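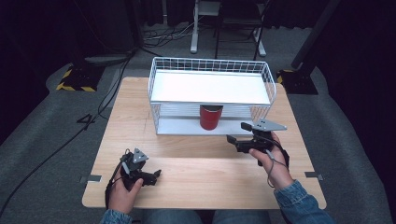 Red can on the lower shelf of the two-level wire rack. Light wood tabletop, clips at both sides.

Small Racks and Shelves: Gallery

Posted 20 September 2020

This page collects the small tabletop racks we keep in the Floleo range, with notes on what fits where. Most of the questions we get are about height, so the notes stick mainly to that. The larger floor units have their own page, and so do the wall shelves.

The rack at the top of the page
White wire, two levels. The back and sides are an open grid and the upper shelf is flat, running the full width. A can stands upright on the lower shelf with the upper one over it. The color of the can shows up well against the white, and the wires of the back panel can be seen behind it.

Where it goes
We sell most of these for kitchen counters and pantry shelves. They also get used on desks and in craft rooms, usually for paint or jars. Put the rack on a level surface and check that it does not rock before loading it. If one foot is off the table, press down gently on the opposite corner. The wire has a little give.

What to put on each level
Cans, short jars and mugs are best on the lower shelf. Tall bottles should stand next to the rack. The upper shelf is better for light things such as tea boxes, spice tins and folded cloths. Leave some room at the front of the lower shelf so you can get your fingers around a can without knocking the one beside it.

Getting things in and out
Bring the can in from the front, low, and slide it the last part of the way. Lifting it in from above will catch the front of the upper shelf. Labels should face forward before the can goes in. Turning it once it is under the shelf is awkward.

Cleaning
Wipe with a damp cloth and dry the joints, where water tends to sit. Do not use scouring pads on the white coating. Crumbs collect under the lower shelf, so lift the whole rack off now and then.

Other racks in the range
Endico: corner rack, two levels, for plates and bowls.
Mahuika: single shelf, lower and wider, for spice jars.
Tamix: stacking rack, sold in sets of 2. We have almost 300 sets left from the February delivery.

The Endico is listed in the catalog under item 192. Pictures of the Mahuika and Tamix racks will be added to this page when they are ready.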